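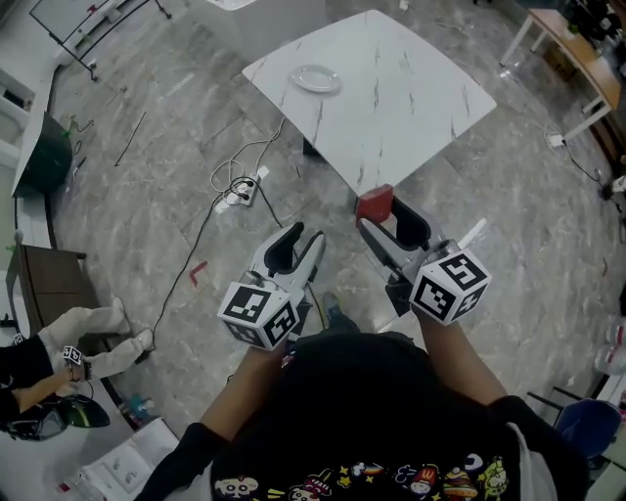 Speaker notes: Changes to the Shared Meals Program
Presenter: Ngan-ling Chiu, Office of Residential Services
Oct 3, 2025

Opening
Good morning, and thank you for coming. Llinos Bowen will take questions on billing at the end, so please hold those until then. My part covers the meal schedule, the kitchens, and what residents will be asked to do starting in January.

Slide 2: Where we are now
The program serves residents in two buildings, Previtz Hall and Bonari House. There are 328 residents enrolled. Last month the two kitchens served 2546 meals, most of them dinners. Breakfast remains the least used meal in both buildings.
Pause here. Several people in the room will remember when breakfast was the busiest.

Slide 3: Dinner hours
Dinner will be served from 5:00 to 7:30. The present closing time is 7:00. Residents on evening shifts asked for the later hour in the spring survey, and the kitchen managers have agreed to it.
Late plates will still be available. Requests must reach the kitchen by noon. A late plate that has not been picked up by 9:00 will be thrown out, and the meal will be charged.

Slide 4: Seating
The dining room at Bonari House seats fewer people than the one at Previtz Hall. We do not plan to assign tables. Groups of eight or more should reserve through the front desk one day ahead.
If asked about the Kao Room: it stays open for private meals, but residents must clear their own dishes and wipe the tables before leaving.

Slide 5: Special diets
Diet cards will be renewed each January. Residents with a food allergy should bring a note from their doctor. Those who choose a diet for religious or personal reasons need only fill out the form. Kitchen staff will keep a printed list at the serving line.
Read the next sentence as written. No resident will be refused a meal while a form is being processed.

Slide 6: Budget
The board has approved $2000 for new dishes and serving trays, with $400 of that set aside for replacements later in the year. Plates should not be taken upstairs. Bins for returned dishes will be placed near both elevators.

Slide 7: Sign-up
Sign-up will move to the Sondix page on the residents' website. Paper forms will still be accepted at both front desks.
Show the sign-up page. Leave it on the screen while Llinos comes forward.

Handouts are on the table by the door. Large-print copies are in the blue folder.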